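C'est quoi, le plastique ?

Du plastique, t'en as partout. Ta brosse à dents, ta trousse, les briques de ton petit frère. Mais ça vient d'où ?

Du pétrole, presque toujours. Un liquide noir et épais, caché très loin sous la terre. On le chauffe dans de grandes tours, jusqu'à 400 degrés (ton four à la maison : plutôt 200 et quelques). Les morceaux légers montent, les lourds restent en bas. Avec certains morceaux légers, on fabrique des chaînes. Minuscules, les chaînes ! Trop petites pour tes yeux. Ça s'appelle des polymères. Un mot grec : « poly » = plusieurs, « mère » = partie. Rien à voir avec ta maman.

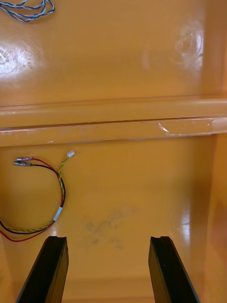

Et la couleur ? Le plastique tout neuf est souvent transparent ou blanchâtre, comme du lait avec de l'eau. Alors on ajoute une poudre, un pigment. Juste un peu. On mélange, on fait fondre, et hop, dans le moule. Si le moule est bien lisse, l'objet brille. S'il est rugueux, l'objet sera mat. Passe ton doigt sur une règle puis sur une poignée de vélo, tu sentira la différence.

Une question de Wian, 9 ans : « Pourquoi mon seau casse quand il reste dehors ? » Bonne question. C'est le soleil. Ses rayons coupent les petites chaines, une par une. Le plastique devient sec, pâle, et crac.
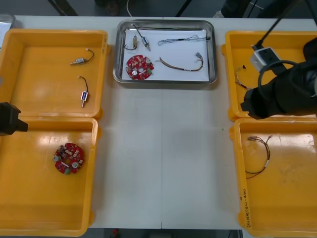 Autre truc. Le courant électrique ne passe pas dans le plastique (enfin, presque jamais). On dit que c'est un isolant. Le métal, lui, laisse passer. Voilà pourquoi beaucoup de fils ont du cuivre dedans et du plastique autour. Attention quand même : un fil abîmé, on touche pas, on appelle un adulte.

À essayer chez toi : un pull en laine, une règle en plastique, des bouts de papier. Frotte fort la règle, compte jusqu'à 23, approche-la des papiers. Ils sautent ! Marche mieux en novembre qu'en été, quand l'air est bien sec dans la maison.

La prochaine fois : le verre. Avec du sable, si si.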